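Setting Up a Shared Table: Power and Cables
Ondon Workspace Guide, Section 4

Print this page | E-mail this page
Reading time: 4 minutes

This section covers getting power onto a shared table and keeping the cables under control once it's there. It assumes the table is assembled and standing where you want it. If it isn't, go back to Section 3, as dragging a table with cables already on it is how most of them get damaged.

A word on products before we start. The catalogues are full of cable trays, sleeves, clips, magnetic discs and a thing called the Bultoma Cable Garden, which costs more than the chair I'm sitting on. I have tried a fair number of these. Most of them move the mess from where you can see it to where you can't. The steps below need a power strip, a few reusable ties and a damp cloth.

4.1 Before you plug anything in

1. Clear the table completely. Wipe it down and let it dry.
2. Find the wall or floor outlet you'll be using. Measure from the outlet to the middle of the table by the route the cord will really take, down the leg and along the floor, then add 80 cm for slack.
3. Read the rating label on the underside of the strip and write the number down. Add up the wattage of everything you plan to run from it. Laptops and phone chargers won't trouble it. A fan heater might, and it shouldn't be on a table strip in any case.
4. Look along the full length of the cord for nicks or flattened spots. If you find one, throw the strip out. Tape is not a repair.

CAUTION: Never plug one power strip into another. The Zundden leaflet that came with our first tables showed two strips joined end to end in its drawing. The drawing is wrong.

4.2 Placing the strip

1. Decide whether the strip goes on top of the table or underneath. Every guide I've read says underneath. That suits desks where the same person plugs in the same laptop each morning. At a shared table people won't crawl, so they'll run their own extension cord across the aisle instead.
2. If it goes on top, lay it where people on both long sides can reach it. Dead centre looks tidy in a brochure but is often too far for a short charger cord.
3. Lead the cord off the end nearest the outlet and leave a soft bend at the edge. Don't pull it tight.
4. Switch the strip on and test each socket with something small, such as a lamp.

NOTE: The adhesive pads supplied with some strips are said to hold for 20 years. Ours let go over one warm December. On a glossy top they hold poorly and leave a grey mark when they come away.

4.3 Cables and adapters

1. Coil spare cable in loose loops, no tighter than the cable wants to go. Winding it around your hand and elbow puts a twist in it that never comes out.
2. Keep each adapter with its own cable. A separated pair will take you half an hour to match up again.
3. Stand adapters where air can get at them. Don't put them under papers, bags or a mat.
4. Tie a coil once, in the middle, and only if it's being put away. Cables in daily use can stay untied.

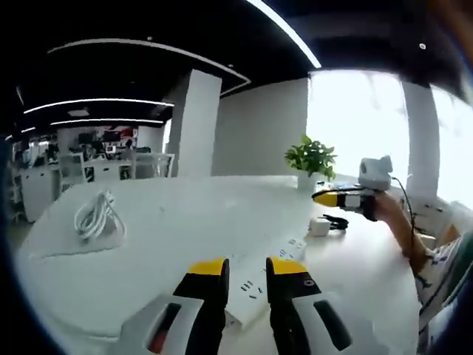
5. Set aside one spot on the table for cables that aren't plugged in, and tell people where it is. A label helps for the first week – after that it's furniture.

CAUTION: If you keep a plant on the table, water it at the sink and bring it back once it has drained. A saucer is no protection against someone with a full jug.

4.4 Weekly check

1. Unplug anything that nobody claims.
2. Feel each adapter. Warm is normal. Too hot to hold is not, and the adapter should go.
3. Wipe the strip with a dry cloth, switched off at the outlet first.

The Bultoma people suggest a monthly professional inspection on top of this. I'd want to hear what it finds that a hand and a pair of eyes don't.

Reader comments (3)

Quang Tiêu
We went with under-table strips for the whole floor and I regret it. Step 1 of 4.2 is exactly what happened to us, extension cords everywhere by lunch. Moving them up top now.

Debashish Paul
Disagree on the trays. We have the wire ones and they're fine if you empty them once in a while. Fair point about the elbow winding though – guilty.

Quang Tiêu
Do you empty them once in a while?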